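Esitz Garment Table Set

README, revision 6
Maintainer: Marianna Stępień
Last edited in January

Summary

Esitz is a collection of short recordings of clothing and household textiles being handled on a tabletop: spread, turned, pinched at the edges, gathered, pulled between two points. It covers soft goods only. Rigid objects appear in many recordings but are not annotated except as background.

The set holds 3474 recordings. Of these, 1463 have garment labels that were checked by a second annotator. The rest carry first-pass labels and should be treated as such. The checked subset is listed in checked.txt, one recording name per line.

Earlier material on folded towels was split off into Drutonier and is no longer maintained here. If you have a copy from before the split, delete the towels folder before merging, or the index will contain duplicate rows.

Layout

recordings/ one folder per recording, stills and label file inside
index.csv one row per recording
checked.txt the second-pass subset
garments.csv garment vocabulary with parent classes
notes/ free-text remarks from annotators

Columns in index.csv

name: recording name, matches the folder
garment: a term from garments.csv, or "unknown"
color: a plain color word, one only
state: spread, bunched, stretched, folded or mixed
surface: color of the table top as judged by the annotator
background: semicolon-separated list, may be empty
checked: 0 or 1

Garment vocabulary

There are 50 terms, arranged in two levels. The parent classes are top, bottom, accessory, flat textile and unknown. Use the parent class when the specific term cannot be decided from the stills. A ribbed cuff alone is not enough to choose between sweatpants and a sweatshirt; look for a waistband, a crotch seam or a neckline in another still from the same recording.

Do not enter fiber content. Terms such as "cotton" and "fleece" were removed from the vocabulary after the first pass. Knit and woven are allowed where loops, ribbing or weave can be made out.

Sample stills

Three stills from one teal item are reproduced below. Close views are good for cuffs and seams, wide views for overall state and background.
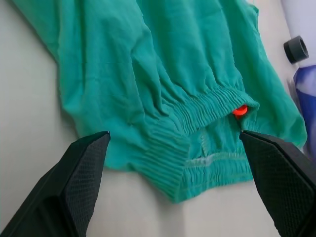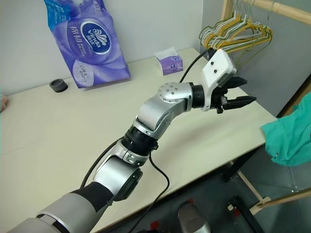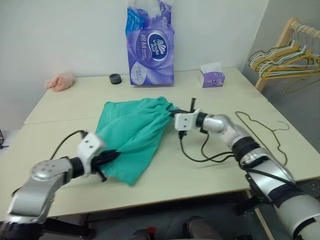
Labels for the sample item

garment: bottom, low confidence. The close still has a ribbed cuff with a pale seam line across its lower part, and the fabric looks like a pant leg. The last still would be "unknown" if labeled alone.
color: teal. Annotators also entered turquoise, aqua and green. All four map to teal in garments.csv.
state: bunched for the first still, stretched for the last. Index value is mixed.
surface: off-white. Pale gray, cream and white are merged into this value.
background: tissue package; tissue box; black round object; wire hanger; pink cloth. The hanger and the pink cloth come from the last still, the Vinda package and the purple tissue box from the second.

The orange-red object under the edge of the cuff in the first still is labeled "small object, unidentified". Leave it that way unless you have a clearer view.

State definitions

spread: most of the item lies flat, and its outline can be traced.
bunched: loose folds cover most of the visible area.
stretched: the item is held at two points, with the fabric drawn out between them.
folded: at least one deliberate straight fold line.
mixed: two or more of the above within one recording.

Wrinkles do not affect state. An item can be spread and heavily creased. If the outline is hidden by the limits of a close view, label state from the wide still and mark the close one "partial".

Known problems

Pale items on the off-white surface are under-labeled. Edges get missed, and white undershirts in particular are often entered as flat textile.

The color column holds one word, so striped and printed items lose information. A pattern column is planned. The draft is in notes/pattern.

Hangers are listed under background even when they are touching the garment. Kubiak uses a separate "support" label for this case, so counts from the two sets cannot be compared directly.

Background lists are not exhaustive in the unchecked portion. Absence of an entry does not mean absence of the object.

Splits

Splits are made by garment, never by still. All recordings of one physical item go to the same side. The assignment is in the Nesdale split file, which is distributed separately and must match the index revision.

Corrections

Send corrections as a row in the index.csv format with the changed field only, plus the recording name. Put the reason in a notes file with the same name. Corrections to checked rows go to Marianna Stępień and are merged with the next revision.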